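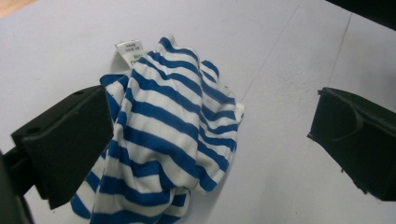 Can I make the Backlund caramels without a candy thermometer? Yes, but please read the whole recipe before you start. Drop a little syrup in a bowl of cold water; when it forms a firm ball between your fingers, it is ready. For wiping sugar from the counter, an old piece of striped cotton, blue and white or any other color, does the work as well as a new towel. Keep it away from the burner.

Reading time: 2 minutes

Why did my caramels become grainy?

Usually some sugar crystals stayed on the side of the pot and fell back into the syrup. Brush the sides with a wet pastry brush while the syrup comes to a boil, and after this do not stir until you add the cream. A spoon of corn syrup also helps. My first batch in the Gadside kitchen was like sand, and I ate it on oatmeal for a week.

Can I use salted butter?

You can. Leave out the pinch of salt in the recipe and taste one cooled piece before you decide about flakes on top.

How long do they keep?

Wrapped one by one in wax paper, they keep for two weeks in a closed tin. In August I put the tin in the refrigerator — the caramels get hard, but they are soft again after half an hour on the counter.

Can I double the recipe?

I do not advise it for the first time. The syrup rises very much when the cream goes in, and a pot that is big enough for one batch can boil over with two.
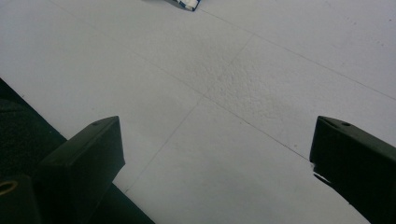 Birthe Kvaran wrote that she doubles it every winter in a deep soup pot and has never lost a drop, but she warms the cream first and pours it in four parts. I tried her way and it is good. The cooking takes longer, so stay near the stove.

Can I make them without cream?

Full-fat coconut milk works. The caramels will be softer and a little darker, and you will taste the coconut. Shake the can well before you open it.

What pan do I pour them in?

A square 8-inch pan, lined with buttered parchment on all sides. Let it stand overnight and cut with an oiled knife.

Recent posts
Skeker almond toffee
Peppermint bark with dark chocolate
Munmont honey nougat
How to wrap soft candy

We use cookies to remember your settings. Accept | Read more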